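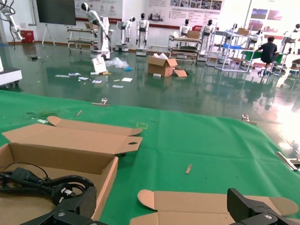

Box open, cable in, grippers standing by.

I have now spent 19 demonstrations teaching a robot to pack a power cable, all by remote control, and I've learned mostly about my own hands. They twitch. They hesitate over the lid flaps – and the robot copies the hesitation faithfully, like a kid repeating your swearing. Vega Garrido does the same task in one smooth go and drinks coffee between takes. Shafiq wants 200 by the end of the week. I've asked whether Vega's could count double.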